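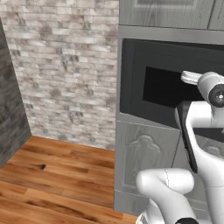 **Figure 3.** The simulated kitchen during an episode of the oven door task. The white arm reaches towards the built-in appliance from the right.

## 4. Collection of demonstrations

### 4.1 Tasks and operators

All demonstrations used in this paper were gathered in simulation. We did this work in November, after the kitchen models of the Pulum set had been corrected for wrong door hinges (see Section 3.2). In the present section we describe the oven door task only, as it was the most difficult for the operators and it gave us most of the rejected episodes. The drawer task was collected in the same manner.

Two operators took part, Matilde Peixoto and Yara Masri. Both had used the control device before, but neither had worked with this arm model. Each of them was given 70 practice episodes, which were not saved. After the practice they recorded until we had 300 accepted episodes for the task.

### 4.2 Variation of the kitchen

At the start of every episode the simulator chooses the materials of the floor, the walls and the cabinets from a fixed list. In the kitchen of Figure 3, the floor is a brown hardwood, the wall is of light stone brick and the cabinets are grey with a faint grain. The choice of materials has no effect on the physics. We change also the strength of the light and the starting position of the arm base, within limits which are listed in Appendix B.

We did not vary the height of the appliance in the cabinet. This is a weakness of the set, and we come back to it in Section 6.

### 4.3 The view problem

The policy receives its images from one fixed point in each kitchen. During the collection it became clear that this choice is important. The arm stands between the viewpoint and the furniture in many moments of the task, and in Figure 3 it covers a part of the cabinets on the right side. The dark colours make a second difficulty: the door of the appliance is black and its window is nearly black too, so the border between them gives little contrast.

We tested a second viewpoint, higher and more to the left, in 100 episodes. The operators preferred it. However, the lower part of the door was then often outside the image, and for this reason we kept the first viewpoint for the whole set. The episodes from the test are stored separately under the name Skovlow and are not used for training.

### 4.4 Acceptance of episodes

An episode was accepted when three conditions were fulfilled:

1. The door angle at the end is larger than the target angle.
2. The gripper is the only part of the arm which has touched the door.
3. The arm has not pushed against any cabinet with a force above the limit.

The second condition was added late. In the early recordings, Masri noticed that the door could be moved with the side of the forearm, and that the simulator counted this as a success. We checked all the recordings made until that moment and removed those where it had happened. The same fault was probably present in our earlier Fumthorpe set, which has no contact records, and therefore we do not compare with it here.

Accepted episodes were cut at the beginning, so that the time in which the arm stands still is not learned. We did not cut the end.

### 4.5 Division of the data

From the 300 accepted episodes, 200 were used for training and 100 were kept for testing. The division was made by kitchen, so that no kitchen layout appears on both sides. Materials can appear on both sides.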